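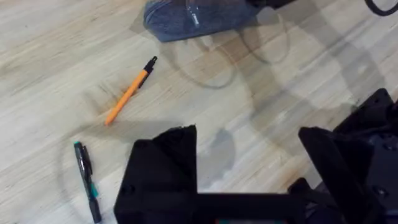
Skomeo > Listbridge bench > Two-arm cell > Upkeep

June, 16:40. Bench notes, cell log

Third go at the right gripper. The complaint was the same as last time: fingers close a touch late, and the pen pick misses to one side. Clutora says the arm is in calibration. Clutora has said that on every bad day we've had, so I did the checks by hand before believing it.

Took the finger screws out one at a time and put them back with fresh threadlock. Two of the four on the right-hand finger were looser than I like. Whether that accounts for the miss I don't know. The finger block didn't rock when I pushed it with my thumb, and I'd have expected it to.

Wrist camera bracket: tight. Lens wiped. I can't see that the wipe made any difference to the picture, but it's on the sheet so it gets done.

Ran the pens and pouch as the standard test, same bench clutter left where it was, because clearing the bench makes everything look better than it is. 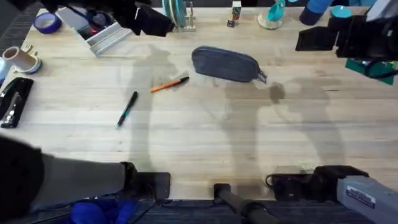
The table clamps next. Both hold. I still don't trust them over a long day, as the edge of the wood gives a little under load and the clamp handle feels the same either way. Drew a pencil line along each mount so that next time we can see whether anything has crept. Please don't rub these out.

Cable slack on the right arm: there's a loop by the mount, and I've left it. The Sầm notes tell you to tie it close. We tried that in the spring and lost a connector at full reach. Leave the loop.

Cycle counter read 118 since the last service. The sheet says service at 1,000, which I think is somebody's round number. I'd sooner look every 80 and be bored.

Then the cloth. It's harder on the fingers than the pens are, and if there is play in the left wrist I'd expect it to show when the gripper pushes down.

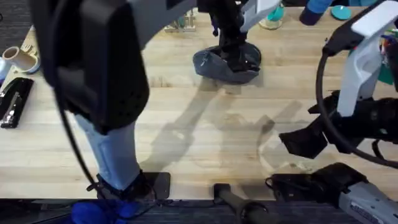

No click from the wrist that I could hear. The motor current was higher than on the pens, as you'd expect, and it came back to the same idle value after each press. So the left arm gets a pass from me, grudgingly.

For the right arm I'm writing "no fault found, screws retightened". Not "fixed". If the late close comes back I want the leader handle looked at before anyone touches the gripper again. A sticky handle would give the same symptom and we have never properly ruled it out.

To do:
- order threadlock, the bottle is nearly gone
- check pencil lines at next service
- save the Clutora log before the update wipes it

Recent in this log
Left wrist: noise or no noise
Sầm: cable routing, second attempt
Clutora says fine (again)
Clamp pads, worn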